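Lewis Aitken
Thread: sorting what goes in the guest basket. I have 9 minutes before I need to leave, so it will be short.

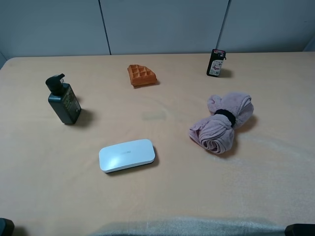

Pump bottle, waffle wedge, black container, rolled towel, white case. All out on the table.

1/ My sister's lot arrive in June and I said I would do the spare room properly. Last year they got one towel between them and a bar of soap.

2/ The pump bottle goes by the basin. A bottle is less mess than soap and it lasts longer. When it runs out I top it up from the big one under the sink.

3/ Towels get rolled, not folded. Rolled ones stand up on end in the basket and you can pull one out without wrecking the rest. Mauve is what we have, so mauve it is.

4/ The white case is staying on the bedside table. People want somewhere to put small bits at night and they never want to ask.

5/ Small black container: still deciding. Could hold hair ties, could hold plasters. Sotiris Makris says plasters. He is probably right.

6/ The waffle is not going in the basket. It is going on a plate.

7/ Basket itself is from Puketier. I paid for the medium and it is big enough for two people's things. The large would not have fitted on the chest of drawers.

8/ Still to get: a spare phone charger, a second bath mat and a bulb for the lamp. The old bulb went in March and I kept forgetting.

9/ Right, off out. If you have guests often, tell me what they always ask you for and I will add it to the list.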